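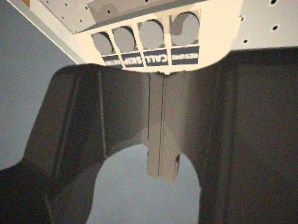

Chamber Music Players > Repertoire > Duos and odd combinations

Topic: Vakulenko duo for bassoon and viola – has anyone played it?

reedbucket
Posted Sunday, February 14, 2021
Has anyone here played Prurkulent by Vakulenko? It's for bassoon and viola, one movement, 140 bars, and I am completely in love with it. My viola partner and I read through it twice last week and then stayed up far too late talking about the middle section (the part where the viola sits on that low C and the bassoon keeps trying to climb away from it and can't!). I found it in a box of scores from a teacher who was clearing out her studio. I'd never heard of the composer, and I can't find a recording except one concert video with a lot of coughing on it.

Questions for anyone who knows it: is the metronome mark at the opening a misprint? It feels terribly slow for one breath. And do you repeat the first page? There's a repeat sign at the end of it but nothing pointing back.

altoclefanna
Yes! I played this in school and nobody else ever seems to know it. The mark is right. It's supposed to be hard to get through in one breath, and my bassoonist used to go purple. We did the repeat. The second time we took everything down a notch, with the viola up over the fingerboard, and it was gorgeous.

G. Tarrant
I'd argue with both of those. The slow mark is in the printed edition, but Pylyp Pylypenko, who coached us on it at the Bultotholm summer course, had us play it a good deal faster, and the line finally made sense. At the printed speed you hear one note, and then another note, and then another. A lament still has to walk somewhere.

As for the repeat, leave it out. The piece only has so much material and it needs all of it fresh.

altoclefanna
But that's what I love about it, hearing one note and then another! The intervals are so bare that you need time to hear them rub. If you speed it up the seconds go by like ornaments. I've heard it played fast and it sounded like a pretty good étude.

reedbucket
OK, I tried it faster this afternoon and I see both sides, which is no help at all. The opening flows better but the spot at bar 27, where the two parts finally land on a unison, goes for almost nothing. Slow, that unison made the hair on my arms stand up.

G. Tarrant
Then slow down into 27. You're allowed. There's a "poco" something there in my part, the printing is terrible.

lowreedlarry
Bassoonist here, playing it on and off for years. Please breathe! There's a comma missing in the bassoon part before the long F sharp, and it's in the score, so check yours. Once you put it back the slow tempo is perfectly playable. I'm with Anna on tempo and with Tarrant on the repeat – sorry to split the vote.

Also the high passage near the end speaks much better for me with a slightly lighter reed than I'd use for orchestra. I know that costs you some body in the low notes. Worth it.

reedbucket
Larry, you are right, the comma is in the score and not in my part! I've penciled it in. I feel like I've been given a new lung.

violafarm
Jumping in from the viola side. What are people doing with the harmonics in the last line? My part has little circles over ordinary stopped notes and I can't tell if he wants the sounding pitch or the touch point. If it's the sounding pitch the ending closes on a fifth with the bassoon. If it's the touch point you get something much stranger.

altoclefanna
Sounding pitch, I'm nearly certain. The fifth has been avoided for the whole piece and then it's just there at the end, very high and thin. My teacher took it that way too.

G. Tarrant
And here I agree with Anna, so mark the day.

violafarm
Great, thank you! It does sit nicely as a fifth. My page turn before it is a disaster, though, so I'm copying out the last two systems by hand.

pegbox_vitalii
Vitalii Sydorenko here, I play in the Bareo ensemble. We did this piece in a program of short duos two seasons ago, between a Baroque sonata and something very loud. I'd suggest giving it silence on either side. We asked people not to clap between pieces, and the audience was wonderful about it.

On the repeat: we took it in one concert and skipped it in the other. I preferred it with. My colleague preferred it without. We are still friends.

There's also a version with cello in place of viola, if anyone wants it. I think it loses a lot, as the two low voices get muddy together in the middle.

lowreedlarry
I would love to try the cello one, mud and all! My wife plays cello and we've run out of duets we both like.

reedbucket
You people are the best. We're playing it for a few friends at the end of February, slow, with the comma, and easing into 27. Still fighting about the repeat. My partner wants it and she has the louder instrument when she's annoyed.

altoclefanna
Tell her I'm on her side!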